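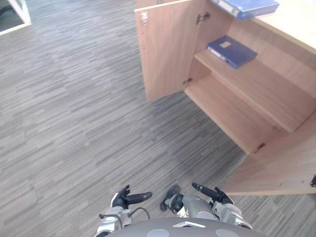
The binder cabinet, round two

I've been putting this off since March, so of course I picked the hottest evening of the year to do it. The little wooden cabinet in my office has been my "deal with it later" spot forever, and later finally came (7 July 2024, write it down!).

Rule number one: everything blue stays. I know that sounds silly, but I standardized on blue years ago and it makes me weirdly happy when I open those doors. The binders lie flat on the shelves, label side up. Sânziana Nedelcu, who I used to share an office with, swore by standing them upright, but mine always slump over and then the rings get bent and I end up cursing at them.

Most of the mess was old paperwork from the Josau job. I had 80 pages of meeting notes in there, some of them printed twice (why??), plus every single invoice from Leone. I kept the invoices. The notes went in the recycling and I felt about ten pounds lighter.
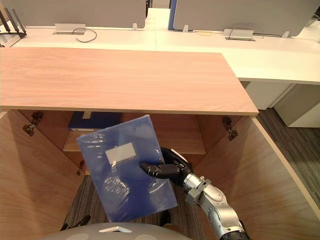 The other thing I wanted to sort out was the loose stuff, meaning receipts, warranty cards and that one form from the bank I can never find. See-through blue plastic is my favorite for this. You can sort of tell what's in there without opening it, it wipes clean, and it doesn't get furry at the corners like cardboard does. I stick a small white label on the front and write on it in pencil, so when I change my mind (I always change my mind) I just rub it out.

I almost ordered a whole Ziltska drawer set for this, 90 dollars plus shipping! Glad I closed that tab. The cabinet holds plenty once the Josau notes are gone, and I like having the top free to spread things out while I sort.
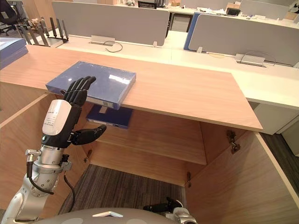
Translucent blue on top, navy on the shelf below.

Next up is the Ballness folder, which is mostly manuals for things I no longer own. If anyone has a good system for manuals, tell me in the comments, I'm all ears.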